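From: Genivaldo Macedo
Subject: Re: Bean soup too thin

Hello all,

> I followed the recipe from October and mine came out
> like dishwater. Should I add flour? – Amaral

Oh no, please don't add flour! Scoop out a cup or two of the beans once they are good and soft, mash them with a fork (lumps are fine, my grandmother never fussed over lumps) and stir them back in. Give it 20 minutes on a low flame with the lid off and it should thicken up nicely.

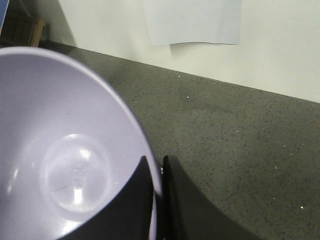
I also wonder if your beans were old. Mine sat in the pantry for ages last year and never did get creamy, even after 4 hours, and I was so cross with them. And do save a ladle of the cooking water – it's lovely for rice the next day, with a bit of garlic and a bay leaf.

Let us know how the next pot goes, and if anyone still has the collard recipe, I'd love to have it again.

Warmly,
Genivaldo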